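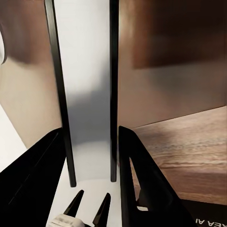 Lorcan Ó Gríofa
Seen it at the Katcombe last night, 7:40 showing. I'd say skip the first half hour and you'd lose nothing, but the back end of it is as good as anything she has made.

gobnait_m
Which cut was that? The one going around now is shorter than the one that played in July. A whole section with the brother at the ferry office is gone.

Lorcan Ó Gríofa
The short one, I think. No ferry office that I remember. There's a line later where she says "like I told him at the window" and I had no idea what window.

gobnait_m
That's the ferry office. They cut the scene and left the line in.

ultan50
The ferry scene was dead weight. I saw the long version of Grundum and people were shifting in their seats all through it. Taking 18 minutes out was the right call.

gobnait_m
I disagree. Without it the brother is just a man who turns up angry. In the long version you know he's been lied to by then.

ultan50
You know he's been lied to from the phone call. It's in both versions. He says it out loud.

Peadar Nic Aodha
Does anyone know if the long one is still booked anywhere? I'm two hours from the Katcombe and would sooner make one trip for the right version.

dymphna moynihan
Peadar, I called the box office this morning. They have the short one for the rest of the run. The woman I spoke to said the distributor only sent out one version after the summer and she didn't know about a second one at all. She took my number but I wouldn't count on a call back.

Peadar Nic Aodha
Thanks. I'll wait for the disc, then.

ultan50
There's no disc announced.

Peadar Nic Aodha
There wasn't one announced for Shearer either and that came out the next spring with both cuts on it.

gobnait_m
Shearer had a bigger company behind it. Lerkico have put out maybe a handful of discs and none with an alternate version. I'd love to be wrong.

Lorcan Ó Gríofa
Back to the opening for a minute. Am I the only one who had trouble with the sound? The kitchen conversation was so low I missed most of it. I thought it was the theater, but the trailers were fine.

dymphna moynihan
Same where I was. My sister thought it was on purpose, since the girl is listening from the stairs.

ultan50
It's on purpose. You're hearing what she hears.

Lorcan Ó Gríofa
Fine, but then the camera should be on the stairs too. It's sitting at the table with them.

gobnait_m
I'm with Lorcan on that. It bothered me both times.

ultan50
Twice and it still bothered you. I'd go a third time for the last reel alone.

dymphna moynihan
Small thing: the 2 for 1 tickets don't apply to this one. It says so at the bottom of the booking page, after you've picked your seats. I paid full price for both of us.

Peadar Nic Aodha
Does it have subtitles on any of the showings? My father would like to see it but he won't manage with the kitchen scene as you describe it.

dymphna moynihan
The afternoon showings at the Katcombe do. Screen on the ground floor, so no stairs for him.

Peadar Nic Aodha
That might decide it. Short version it is.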